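Plosberg Clothing Room Asks for Children's Hats Before May Reopening
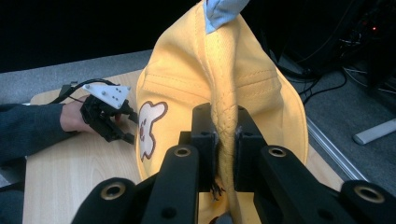

Community Services Department, Clothing and Household Goods

2021-02-07

The Plosberg Clothing Room is accepting cotton sun hats, bucket hats and caps for its warm-weather shelves, the Community Services Department announced. Collection will continue until the room reopens to families in May.

Last season the room gave out 889 items of children's clothing. Hats were the first shelf to run out, said Bastian Rieger, who coordinates the program.

“We had plenty of coats and very little for the sun,” Rieger said. “A yellow bucket hat with a cartoon patch will be taken home the same morning it goes out.”

Hats with stray threads are welcome and will be trimmed during sorting. Items with torn brims or split seams cannot be accepted. Donors are asked to wash hats before drop-off and to leave embroidered patches in place.

Donations may be left at the Lindgren Street entrance, 83 Lindgren Street, on weekday afternoons. Each household may bring up to 14 items per visit. Larger donations should be arranged with the department in advance.

Sorted hats will be stored by size at the Pidamby Annex. Families already registered with the Clothing Room do not need to apply again.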